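Minutes – Juvadside Community Association, Bereavement and Memorials Group
2026-10-24

Present: Tamara Ardeleanu (chair), Florin Radu, Safta Bratu, Wenceslao Villalobos
Apologies: Lev Tkachenko

**1. Previous minutes**

Accepted with one correction: the Fung family's service was held in the small chapel.

**2. Death notices in the newsletter**

Safta reported that families are still unsure how long a notice can be. Agreed to set the limit at 164 words for the printed edition, with no limit online. Names of surviving relatives will be printed as the family supplies them, including spelling and order. Florin asked that maiden names go in brackets – agreed.

Notices received after the print deadline will go online the same day and be carried over to the next issue.

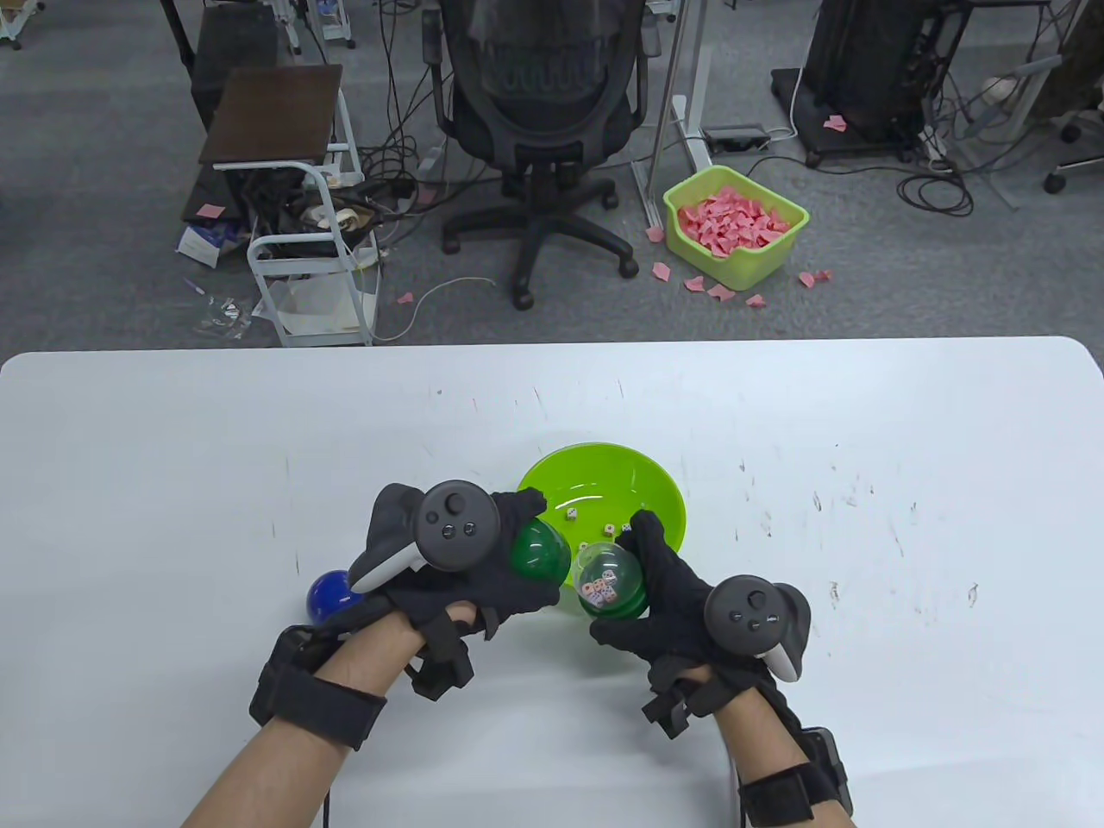
Wenceslao asked who checks service times before a notice goes out. At present it is whoever takes the call. Safta will ring the funeral home each time and initial the form.

**3. Memorial fund**

Balance stands at some $2000. A request from the Villalobos family for help with catering was discussed. Wenceslao left the room for this item. Approved, up to the usual amount.

**4. Remembrance afternoon**

To be held in January at Prillonum Hall. Chairs for 30, tea afterwards. Tamara will read the names. Families who would like a photograph displayed should send a copy, as originals were hard to return last year.

Florin has a quote from Ditik for printing the order of service and will ask whether they can do a colour cover. Lev to confirm the piano by email.

**5. Other business**

Condolence cards are running low. Safta to buy more.

Meeting closed at 9 pm.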